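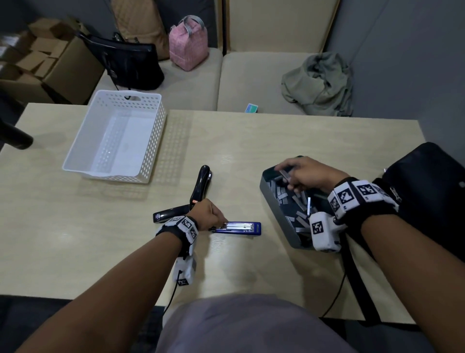

Chapter 3
Keeping Paper Together: Records in the Small Office

Every office, even a very small one, produces paper. An order arrives, a delivery note is signed, an invoice goes out. Each of these sheets is easy to understand on the day it is written. The difficulty begins later, when someone must find it again.

Let us take the case of Hesta, a firm that sells garden tools from one shop and one storeroom. In a usual month Hesta receives 300 documents. For a long time they were kept in boxes by date of arrival. This worked well enough until a customer in Tratau returned a pump and asked for the original receipt. The receipt was in one box, the delivery note in another, and the letter of complaint on a desk. Two employees needed a whole morning to bring the three papers together.

In this chapter we will study how such a situation can be avoided. We begin with the difference between a document and a file. A document is a single item, of one page or of many. A file is a group of documents which belong to the same matter -- a customer, a purchase, a repair. Students often mix these two words, and in daily speech it does little harm, but in this book we will keep them separate.

Section 3.1 treats the ways of fastening sheets: the clip, the staple, the punched hole and the binder. A clip is good for papers that will soon be divided again. A staple is better for pages that must stay in a fixed order, though a thick report of 50 sheets is usually safer in a binder.

Section 3.2 explains filing by name, by number and by subject. Section 3.3 discusses how long papers should be kept, and who may decide to destroy them.

Before you continue, read again the case of the Gresum bakery in Chapter 2. You will need its list of suppliers for the first exercise.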